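Stop buying the matching set

Every wedding list in Maltanley still asks for it. Twelve dinner plates, twelve side plates, twelve bowls, all white, all from the same box. My cousin's cost 614 and she keeps it behind glass. Eats her toast off a paper towel.

My grandmother got hers in 1958. Cream with a gold line. By the time I was tall enough to set the table there were five plates left and everyone talked about the missing ones like dead relatives. That is the trouble with a set - it only ever gets smaller. One chip and the whole thing is spoiled, so you stop using it, so what was it for?

Zuweira Bawa wrote in to say I'm being a snob in reverse. White plates stack, white plates make food look good, and a mixed cupboard looks like a student house. Fine. Stacking I'll give her, half my bowls wobble. But beets on a pink plate, come on. Lovley.
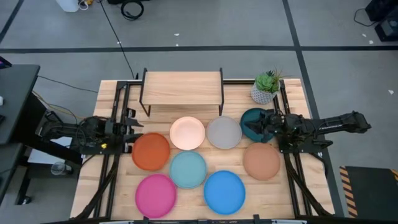 Color does a job at the table too. Kids pick one and stick with it, and then there's no arguing over whose is whose, at least until two of them want the same one. Mix the shapes while you're at it. A magenta plate, a bright blue one, a burnt orange, then a pale pink bowl next to plain gray, on light wood - none of it matches and I'd sit down to that tonight. Drop the gray and you go find another one. Green, maybe. No funeral.

So use the good stuff, or sell it and buy odd ones. The thrift store on Ogola has a whole shelf of singles and they are practicaly giving them away.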